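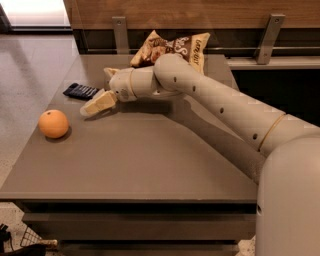
The Jutuscombe tabletop code is a set of working rules for light robot arms used at a bench or table, first issued in July by Iruditz and revised 15/09/2021. Covers layout, speed, stopping. Items to be picked must lie apart from each other – an orange well clear of a snack bag, say – and the gripper starts open and empty, above the surface.

Speed near people: 25 cm a second at most. Two staff for any new task, one at the stop button. Logs kept for 23 months.

Zarnano adopted the code in full, Villalobos only the layout section. Not legaly binding. See also: Gripper checks, Bench marking.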